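Häufige Fragen zum Greifervergleich

Stand: Juni

Im Projekt Hirnadero vergleichen wir Greifer für Haushaltsaufgaben. Die Antworten gelten für den laufenden Durchgang mit Flaschen, Schreibtisch und Kühlschrank.

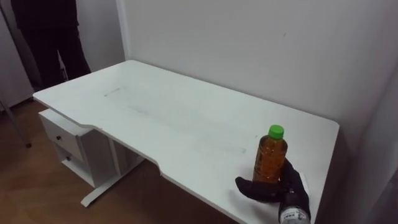
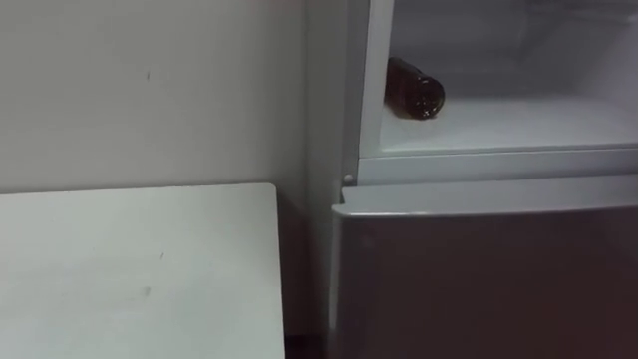
Welche Greifer werden verglichen?
Zwei Modelle: der Tristard mit fingerartigen Segmenten und der Mudaliar, ein Parallelgreifer mit zwei Backen. Beide werden am selben Arm und mit derselben Steuerung betrieben.

Wie viele Versuche gibt es pro Greifer?
200 je Aufgabe. Abgebrochene Versuche zählen mit, außer bei einem Ausfall der Steuerung.

Wann gilt ein Griff als gelungen?
Die Flasche muss 5 Sekunden frei gehalten und danach ohne Umkippen abgestellt werden. Liegende Flaschen dürfen auch liegend abgelegt werden.

Warum Glas und Kunststoff?
Kunststoff gibt nach, Glas kaum. Ein Kraftwert, der für das eine passt, kann beim anderen zum Abrutschen führen. Wir speichern deshalb für jedes Material einen eigenen Wert.

Stört Kälte die Messung?
Bei beschlagenem Glas sinkt die Reibung. Versuche am Gefrierfach werten wir getrennt aus.

Welche Kamera wird benutzt?
Eine Kopfkamera. Eine Kamera am Handgelenk haben wir getestet, sie war beim Mudaliar zu oft von den Backen verdeckt.

Kann ich die Daten bekommen?
Ja, auf Anfrage. Der erste Teil umfasst 128 Aufnahmen, geplant sind 3.000. Das Format ist in der Dokumentation der Auswertesoftware Lama beschrieben.

Kann ich einen eigenen Greifer einreichen?
Ja, sofern er an den vorhandenen Flansch passt. Maßzeichnung und Gewichtsangabe bitte vorab schicken.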